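4.2 Curl, sag and the shape a circuit comes to rest in

Anyone who has spent an afternoon with flexible circuits will know that they rarely lie the way the drawing says they should. A rigid board keeps its outline whatever you do with it, and we have all grown a little spoiled by that. A thin film with copper on it has ideas of its own, and a good part of our first month at the Dukport site went into learning to look at that shape properly before we tried to measure anything.

The material for this section is the Tresar set, 1227 circuits in all, stored for up to 42 days between delivery and inspection. They came to us in two kinds of packing. Most were laid flat between sheets of paper in shallow trays, and the remainder were wound gently on cardboard cores, a habit the supplier has kept from an older product and was very kind about when we asked. We sorted every piece by eye on a plain white surface and wrote down whether it lay flat, lifted along an edge, or bowed through the middle. Of the full set, 492 were put down as bowed or lifted. We had expected the wound pieces to be the trouble, and they did make up the larger share, but the trays gave us 125 of them as well, which sent us back to the storeroom to look at how the trays had been stacked.

We should say a word about names, as the ones in earlier work do not always agree. Tiedemann uses "curl" for any departure from flat, and that is perfectly sensible when the only thing you care about is whether a piece will pass under a cover. For our purposes it was too broad. We keep "edge lift" for a raised border with a quiet center, and "bow" for a curve that runs through the body of the circuit. A piece can have both, and then we record both. Bow is the one that takes a little patience to see, because the film is translucent and the eye goes to the copper traces first. It helps to follow the outline all the way around before looking at anything inside it.

The Drorasitz storage notes suggest letting film parts rest in the room where they will be handled, and we did so overnight for each new batch. It made the sorting pleasanter, and the entries from one morning to the next agreed better than they had in our trial week. Whether the rest changed the circuits or merely slowed down the people looking at them, we cannot say from these records.

Both places where we look are marked in Figure 4, and readers comparing their own parts with ours may find it a handy guide to the difference between outline and body.

Figure 4. A thin amber-orange flexible circuit in a curved, leaf-like shape, with copper traces visible in the film. Red arrows point toward its upper edge and its center.

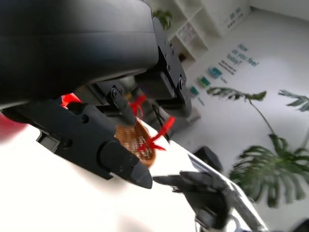
Does a bowed circuit have to be flattened before it is put away again?

It can go back as it is, provided it lies in a tray with a loose sheet of paper over it and nothing stacked on top. Pressing a bowed piece flat by hand risks a crease, and a crease is much harder to live with than a bow.

We followed that rule for the rest of the study and gave the bowed pieces their own trays on the lower shelf, labeled with the batch and the month of arrival. Pieces with edge lift only went back in with the flat ones. The thickness readings for both groups are taken up in Section 4.3.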